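Visit to the Rarwood board works in Istlow

September 6, 2019

Our woodturning and joinery group went to see the Rarwood works at Istlow. Rarwood makes laminated boards, mostly countertops, bench tops and shelving. Several of us have bought their seconds over the years, and Sebastião Vieira had been trying to arrange a visit since last December.

The works is at the end of the old mill road, past the Hatell turnoff. Parking is on gravel by the timber yard. We were met by Ivone Bragança, who runs production, and Nivaldo Barbosa from the drying side. Everyone signed in and was given ear protection and glasses.

The yard and the kilns

Most of the lumber comes in as rough-sawn maple, with smaller amounts of beech and oak. It is stacked on stickers under an open roof and stays there until Nivaldo wants it. He marks each stack with chalk: date in, thickness, and a number that matches a card in his office. Stack 764 had been outside the longest and was waiting for a customer to make up his mind about thickness.

There are two kilns. Nivaldo took a meter out and let us test a few pieces. He said the readings from the middle of the stack matter most, and that he would sooner hold a load for another week than send it in early. Simone Guerra asked about case hardening, which she has had trouble with in her own air-dried stock. He showed her how he cuts a fork-shaped test piece and watches whether the prongs pinch together. That took up a good part of the first hour and was worth it.

Ripping and sorting

From the kilns the lumber goes to the rip saw and is cut into strips. The saw is loud even with ear protection, so Ivone did her explaining beforehand in the corridor. Strips are sorted by hand at a long table. The two women working there turned each one over, looked at both faces and dropped it onto one of four carts. Clear pieces go to one grade, and pieces with small knots and flecks go to another, which sells for less and which Ivone said she prefers in her own kitchen.

Color is sorted too, but only loosely. Maple runs from nearly white to a warm honey shade, and a board made from strips that match too closely looks like plastic, in her opinion.

Gluing up

The strips are jointed, run over a glue roller and set in the press. Press time depends on the thickness and on the weather. The shop uses one glue for everything, and Ivone would not tell us the brand. A full press load is 30 boards when they are the narrow shelf size, fewer for countertops.

We saw one load come out. The squeeze-out is scraped off by hand while it is still rubbery – if it is left until the next day it chips and takes wood with it. Heloísa Magalhães was allowed to try the scraper and did well enough to be offered a job, which she turned down.

After pressing, the boards rest flat before they go through the wide belt sander. The last pass is a fine one, and the surface is left bare unless the customer has ordered oil. Light maple with the odd dark knot shows the strips very little once it is sanded, and the seams are faint even close up.
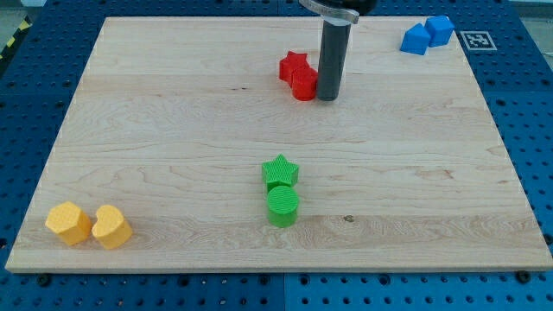 Offcuts, seconds and prices

The shop beside the office sells seconds and offcuts to anyone who comes in. Most of the seconds have a fault on one face only, such as a filled knot or a dip at one end from the sander. Short offcuts are sold by weight from bins. Sebastião filled two boxes, mostly beech, for mallet heads.

Full countertops are priced by length. The longest one on the rack was marked at 755, unfinished. Oil is extra, and so are sink cutouts. The works turns out 3000 boards in a normal year, and Ivone said orders for the knotty grade have grown enough that they sometimes run short of it.

Lunch and getting home

We ate at Leite, the café on the main street in Istlow. It was slow but the soup was good. Parking in town is hard to find at midday, so leave the cars at the works and walk down.

Anyone who wants to go on a second visit should give their name to Simone. Groups are limited to twelve, and closed shoes are required. Bring a tape measure if you plan to buy, and something to pad the roof rack.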